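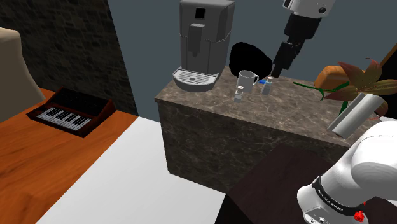 Rastamero Coffee Bar Cleaning Kit

If you pull shots at home every morning, you already know how fast old coffee oil builds up. It gets into the group head, the basket, the little holes in the steam tip, and one day your favorite beans taste like a wet cardboard box. We put this kit together after a long spring of testing on our own shop machines, and we love it!

What's in the box
Group head brush with angled nylon bristles
Blind basket for backflushing
Steam tip pin and pipe brush
Tub of cleaning powder (40 doses)
4 microfiber cloths, two gray and two rust

The brush is the star. The neck is bent just enough to keep your knuckles away from a hot group, and the bristles are stiff without being scratchy. Arlo Tran in our repair room has been using the same one since March and it still looks new (he is not gentle with his tools, either).

The powder has no scent and rinses out in a couple of flushes. One dose does a full backflush on a single group machine. You can also drop a dose into a bowl of hot water and soak your baskets and metal filters for 14 minutes - the brown stuff just slides off, and it's weirdly satisfying to watch.

Will it fit my machine?
The blind basket is made for 58 mm portafilters. If yours is smaller, pick the Flerkau version from the menu, same price, same everything else. Please don't backflush a machine without a three-way valve. Your manual will tell you if you have one, or send us the model name and we'll look it up.

Care
Rinse the brush after use and let it hang dry. Keep the lid tight on the powder, it clumps in a damp kitchen. Cloths can go in a warm wash with no fabric softener. Store the powder out of reach of kids and pets.

Price: $39
Refill tubs are sold separately. Orders placed before 2 p.m. leave the same day.

Goes well with
Planetti knock box, small
Miyazaki bar mat, black or green

Questions about the kit go to Geert Dekker at the parts desk. He answers fast, usually with a cup in hand.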